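Drasent cable-picking kit: five weeks in

The Drasent kit is sold as a way to get a wire-sorting cell running in one morning. Ours took until the third day, and I had Niamh Dunne helping me, who has set up more of these than I have. I paid £349 for the finger set and the mounting plate. The arm isn't included, and neither are the trays.

First complaint: the leaflet. It tells you to teach the pick point, then teach the tray heights, then set the grip force. Do it in that order and you'll be teaching the pick point twice. We set the force first, on a scrap bundle, and worked up from the lowest setting. The default is far too high for thin twisted pairs.

Second complaint: loops. The brochure shows straight bits of wire lying politely side by side. Real harness pieces curl over tray rims and into each other, and the closing routine takes no notice of that.

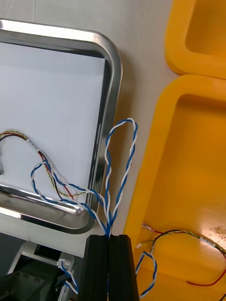

Do the fingers need re-zeroing every time you change the pads?

They do, and the leaflet doesn't mention it. Close them fully with nothing between, save that as zero, then run the short check from the service menu. It takes 11 minutes if you don't get interrupted.

Pads are supposed to last up to 3,000 picks. I have my doubts. Ours were shiny well before that, and a shiny pad lets a wire slide. Wipe them at the start of each shift with a dry cloth and skip the spray that comes in the box, which left ours tacky.

The four plate screws also want looking at weekly. Two of mine had backed out by the second Friday - no thread lock supplied, naturally.

In fairness, the fingers are well made and close squarely, and spare pads cost £37 a pair, less than I feared. Support answered my email the same day, though the reply was mostly the leaflet again.

Would I buy a second one? Not at this price. I'm told a new leaflet is due in January, and I'll look again once I've read it.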